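Where Does the Color in Your Clothes Come From?

By Oliwia Krajewska | October 20, 2025
Last updated: 7 days ago

Open your sock drawer. Go on, I'll wait! Unless you are a very serious person with only gray socks, there is probably a whole rainbow in there, and every one of those colors had to be put in somehow. A cotton plant doesn't grow red fluff. Most sheep are cream or brown or black, and I have never met a purple one. So how does a sock get to be purple?

The answer is dye. A dye is a colored stuff that grabs hold of the tiny threads in cloth and stays there. That is different from paint, which mostly sits on top like butter on toast. Dye is more like the jam that soaks into the toast (and good luck getting it out again).

Colors from plants and bugs

For thousands of years people got their dyes from nature. They dug up the roots of a plant called madder and got reds and oranges. They used a plant called weld for a bright, sunny yellow. Onion skins make a lovely golden brown, and you can try that one at home.

Some dyes came from animals. Cochineal is a little insect that lives on cactus plants in Mexico and South America. It doesn't look like much, just a small gray bump with white fuzz on it, but squash one and you get the most amazing deep red! And the famous purple of the ancient Mediterranean came from sea snails. It took thousands and thousands of snails to color one robe, and the places where they made the dye smelled horrible. Only very rich people could wear it, and in some times and places there were laws about who was allowed to.

Blue is the magic one

My favorite is indigo, the blue that makes blue jeans blue. Indigo comes from the leaves of a plant, but the leaves are green, and you can't just boil them up like tea. Indigo doesn't dissolve in plain water, so dyers have to change it first in a special kind of dye bath called a vat. In the vat the liquid looks yellowish green, and when you pull the cloth out it looks yellowish green too. Then the air touches it. Oxygen in the air turns the dye back into blue, right in front of you, in a few minutes! I have watched this so many times and I still make a noise like a surprised owl.

Want it darker? Dip it again. Every dip adds more blue.

A lucky mess

In the 1850s, a teenage student in London was trying to make a medicine for malaria. His experiment went wrong and left him with a dark sludge. While he was cleaning up he noticed that it turned silk purple, a bright purple that didn't need a single snail. Soon chemists everywhere were hunting for new dyes in the lab, and ordinary people could wear colors that used to cost a fortune. Most of the clothes in stores today are colored with dyes made this way.

Making it stick

Some dyes wash right out if you don't give them help. The helper is called a mordant, from a word that means "to bite." One common mordant is alum, a kind of salt that is also used in some pickles. It hangs on to the thread with one hand and the dye with the other, if you can imagine a crumb of salt with hands.

Different threads like different dyes, too. Wool and silk come from animals, and they drink up some colors that cotton hardly touches. Polyester is made in factories and is the fussiest of all. It needs its own type of dye and usually a lot of heat.
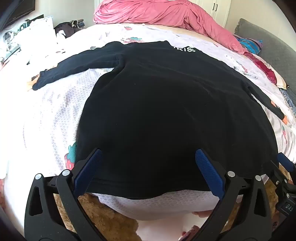 Black might be the trickiest color for a dyer. One dye on its own often comes out as dark brown or dark blue, so many blacks are a mix, and you need plenty of it. And once cloth is black, how do you put something pale on it? Dyes are see-through, a bit like colored glass, and a yellow dye on black cloth would simply vanish. So for something like the white KISS lettering on this black long-sleeved garment, spread out across the bed, a see-through dye would be no use at all. Light lettering on dark clothes is often done with a thick ink that hides whatever is underneath. Another way is to bleach the dark color out in the shape you want, which is called discharge printing, and it can leave the cloth feeling softer than a layer of ink does.

Try it yourself: onion skin yellow

You need a grown-up, an old pot that won't be used for food again, the dry papery skins from 7 yellow onions, and a scrap of white cotton or (even better) some white wool yarn.

Cover the skins with water and ask your grown-up to simmer them for an hour. Let it cool and scoop out the skins. Wet your yarn with plain water, put it in the pot and have your grown-up warm it gently for another hour. Don't stir too hard or wool will turn into felt. Leave it to cool in the pot overnight, then rinse it and hang it up somewhere shady.

Red onion skins work as well, and the color you get may surprise you. Dye a piece with each and keep them side by side in a notebook!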